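Search tips and reviews Search Go

Using the Esix hand-held gripper kit at home: set-up, chores and what to watch for

Last updated: September

The Esix kit is a pair of hand-held grippers with a camera in each. You hold one in each hand, do a job with the jaws instead of your fingers, and the recordings go off to teach robot arms the same job. Fleltuvar hires the kit out by the week and pays for every clip it accepts. I had it for three weeks in a flat with a small kitchen and a workbench on the landing, and these are my notes on getting decent work out of it.

What you pay and what you get back

Hire was £68 for a week, taken as a deposit and returned if you send in enough usable clips. I sent 301 clips over the three weeks and 286 were accepted. Most of the rejected ones were from the first two evenings, when I kept putting a thumb over the lens. Payment came through eight days after the last upload. You are paid by the clip and a long clip earns the same as a short one, so start with small jobs.

The box had both grippers, two cables, a charger, a pair of spare rubber pads, a cleaning cloth and a printed card of 26 chores to choose from. The card is laminated and survives being propped behind the taps.

Before you start

Charge both grippers overnight. A full charge gave me a bit under two hours, and one hand always ran down before the other.

Wipe the lenses with the dry cloth. Kitchen steam leaves a film you won't notice until the app complains.

Check that the marker cube on top of each gripper is seated flat and doesn't rock. If it has worked loose, push it home and do the calibration wave again. Flour on the printed faces caused more trouble than anything else I did. A barely damp cloth takes it off. Don't use washing-up liquid, which leaves the print shiny.

Route the cable up the inside of your forearm and over the shoulder. Two loose hair bands hold it better than the clip supplied. Leave enough slack to reach the floor.

Put every light on. Mixed daylight and ceiling light was fine, but one lamp behind me threw a shadow of my own head over the worktop and the clips were sent back.

Kitchen jobs

Start with dry, light things. Moving clothes pegs from a bowl to a bag is dull but gets your hands used to the squeeze. Then try cutlery into a drawer tray, then mugs on to hooks.

Mugs: take them by the rim with one jaw inside. By the handle they swing.

Tea towels: pinch a corner with each hand, lift, let it hang, then fold away from you. If you fold towards yourself the cloth covers both cameras.

Jars: loosen the lid beforehand. The grippers will turn a lid that is finger-tight and no more. Stand the jar on a damp cloth so it stays put.

Eggs: I broke two. Practise with a ping-pong ball and come back to eggs in the second week.

Washing up isn't allowed. The card says the grippers must not go in water, and wet pads slip anyway. Drying up is allowed, and plastic tubs are the easiest thing to begin on.

Sponges and cloths are good value. They squash, so it hardly matters if your grip is off.

Workshop jobs

Sorting screws by length went well once I tipped them on to a strip of felt. On bare wood the jaws push small screws along in front of them. Anything shorter than a fingernail is too fiddly and I gave up on washers altogether.

Coiling a short extension lead took some learning. Hold the plug still in the left gripper and bring the loops to it with the right. Do three or four loops, stop, and end the clip there.

For putting tools back on a pegboard, tilt your wrist before you reach. The body of the gripper is wider than a hand and knocks the next tool off its hook. I spaced mine out by one extra hole and left them that way.

No power tools and no open blades. A tape measure is all right if it is locked.

Keeping your clips from being sent back

Begin and finish each clip with both grippers still for a breath. Put the object back where it came from between goes, but not in exactly the same spot each time, as they want some variety. Work slower than feels natural. Don't talk. The sound isn't used, but I found I waved my hands when I talked.

Take the rings off, and roll up long sleeves or fasten the cuff. Post with your address on it should go in a drawer, along with photographs and anything else you wouldn't want a stranger to look at. The person I spoke to at the Clirnunmont depot said that faces are blurred before anyone reviews the clips, but I tidied up all the same.

Rest your wrists every twenty minutes. They are not heavy tools, but the weight sits in front of your hand and you feel it the next morning. I raised the worktop height with a chopping board on two books and that helped a good deal.

Cleaning and storing

Brush crumbs out of the rubber opening with a dry pastry brush. Wipe the plastic with a cloth wrung out until it's nearly dry. Keep the pads away from cooking oil. If they do get greasy, a little rubbing alcohol on a cotton bud will bring the grip back. Store the grippers with the jaws open so the pads don't take a set. I kept mine in the box on top of the fridge, which turned out to be too warm for the batteries, and moved them to the hall cupboard.

How it compares with the Naidu glove

Fleltuvar also offers the Naidu glove, which I tried for an afternoon. It is lighter and much nicer for small screws. It is also hot to wear, and the finger ends don't fit short hands. For cloth and crockery I'd take the Esix grippers. For bench work with small parts, ask about the glove.

Working upstairs or near a rail

Landings and lofts need more care than a kitchen. Choose where to stand before you pick the grippers up, because you can't grab a handrail properly once both hands are full. Lift them clear of the rail when you turn. Keep the cable behind you and check it isn't looped round a post. If somebody is working alongside you with a second pair, agree who moves first.
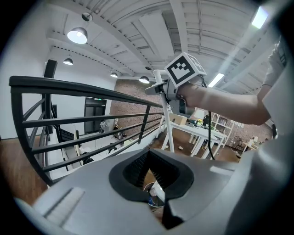 Gopinath Thevar writes that he ties a short lanyard from each gripper to his belt whenever he is above ground level, and that the depot was happy with this so long as the cord stayed out of the camera's view. He also hires by the fortnight, as the first few days of any week go on getting his hand in again.

I have since tried the lanyard. A bootlace is the right length. Make it short enough that a dropped gripper stops above the knee.

Sending it back

Upload everything before you pack, then wait for the app to show the clips as received. Mine took most of an evening on home broadband. Pack the cables separately from the grippers. Fleltuvar charges for missing pads, including the spares, so look in the bottom of the box.

Would I hire it again? Yes, in winter, for a week or two. It fits in after tea when there's folding to do in any case. I wouldn't count on it for regular money, as there was a gap in the spring when no new chores were being taken.

Comments (3)

Aishwarya Ramasamy
Thank you for the tip about folding away from you. I had a whole basket of pillowcases rejected and couldn't see why. Does anyone know if left-handed people have to tell the depot? Mine seem to be set up for right-handers.

benchandkettle
There's a switch for it in the app under your profile. Change it before you calibrate or you'll be doing the wave all over again.

Mrs P.
Hair bands for the cable, yes. I use the towelling sort as the thin ones pull the hairs on my arm. Got my deposit back last week, all of it.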